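18/01/2023

I got to the Povance bakery at an hour I normally only see from the other side, and the owner had already been up since 2. She poured me a coffee, waved me onto a flour sack and carried on shaping loaves the whole time we talked, which was a bit mesmerizing (I forgot half my questions).

"I never planned on bread," she told me. "I was doing the books for a place in Gourlay and hating it. Then a friend gave me a jar of sourdough starter and I killed it in a week. So I got another one, out of pure stubbornness!"

That second jar is still going. It lives on a shelf by the back door and feeds some 700 loaves a week, most of them rye. I asked if people in town took to rye right away and she laughed so hard she had to put her scraper down.

"Oh no. They wanted white. They wanted it sliced. I gave away more rye that first May than I sold."

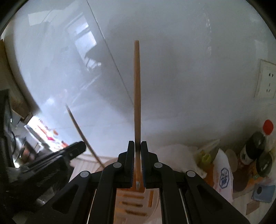 One regular, waiting at the counter for her order, leaned over to tell me that she had hated the rye for months and only kept buying it because her husband liked it, and that now she drives in from Hundcombe for two at a time and hides one in the freezer.

The owner shrugged at that, but she looked pleased. What about a second shop, I wanted to know? People keep asking her, apparently.

"I'd have to stop baking and start driving between ovens. Where's the fun in that? I'd take a longer nap over a second shop."

She sent me home with a heel of rye still warm in the bag. I ate it in the car, no butter, crumbs everywhere.

Related
Six soups for a cold week
Is the Gourlay market worth the parking?
Our readers' best Hundcombe breakfasts

Nonum uses cookies to keep the site running. By continuing to read you accept our cookie policy.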